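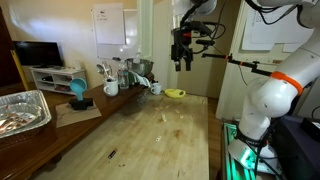

The robotics club at Josthorpe has 12 members and one rule I would like to see carved over the door: whoever breaks the demo writes the report. I have advised the club for 2 years, which qualifies me to hold opinions and a mop. My main opinion is that student robotics is taught too clean. The kits arrive with foam blocks in cheerful colors, the blocks go on a spotless mat, and the arm moves them from one square to another while parents film. Our kids work in a kitchen. There are crumbs on the butcher block under the gripper, stains in the wood, and a foil tray of something reddish brown on the counter beside it. I've come to think the crumbs are the best piece of curriculum we own.

A foam block never taught anyone humility. A mug will. It has a handle on one side, it slides, and it doesn't care how elegant your code is. The students spent most of June on mugs, and I have read the log, all 35 pages of it, much of it in a tone I would call bitter.

I bring this up because the Relari Cup has changed its rules again. Next season every team must use the approved Caludum field set, at a price of $4000, so that conditions will be "fair and repeatable." I understand fair. I'm less sold on repeatable, having met the world. A team can now win the whole thing with a machine that would be defeated by a damp paper towel.

Sydorenko Hall, where the finals are held, has very nice floors. I'm sure our students will behave themselves on them. But if the judges want to know what a sixteen-year-old has learned about machines, they could put down one greasy spatula and give the kid twenty minutes.

We'll enter anyway. The club voted, and I was told advisers don't get one.

We use cookies to remember your preferences. Accept | Manage settings

Related
Should the Relari Cup Drop Its Speed Round?
What Our Shop Class Did With a Dead Dishwasher
Letters: More on the Josthorpe Bus Schedule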